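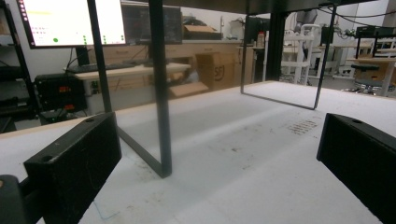 A black metal stand on the work table, between the fingers of a hand-held gripper.

Most labs that collect examples for a learning system report one number, the total. I think it is the least useful number they have, and we should stop paying for it.

At Drurkon we were asked for 800 demonstrations of a single task: take hold of a thin metal stand, lift it, and set it down at a marked spot. The people doing the work carried the gripper by hand. They got fast. By the second afternoon one person could record 50 in an hour, and the count went up on schedule.

Then we watched the recordings. Nearly all of them came in from the same side, at the same height, and closed on the same bar. We threw out the near copies and had 321 left. The policy trained on those did as well as the one trained on the full set, and both failed when the stand was turned a quarter of the way around.

I don't blame the people holding the gripper. We paid for speed and they gave us speed. A person who has found a good way to pick something up will keep doing it that way, and will drop the awkward tries before anyone sees them. Those tries are what the system is short of. A grasp that starts badly and gets corrected shows it something that a clean one can't.

The Plestden group does this better. They plan 8 starting positions for each object, move the object between takes, and keep the fumbles with a tag on them. It is slower, and their sponsor at Wogan complained about that in March. Roser, the tool they use for sorting takes, now shows coverage on the first screen and puts the total two clicks away.

There is a fair argument on the other side. Volume is easy to check, and a buyer has to check something. Coverage depends on who picked the positions, and they can pick poorly. I would still take that problem over ours. A bad list of positions can be read and argued with before the first take is recorded.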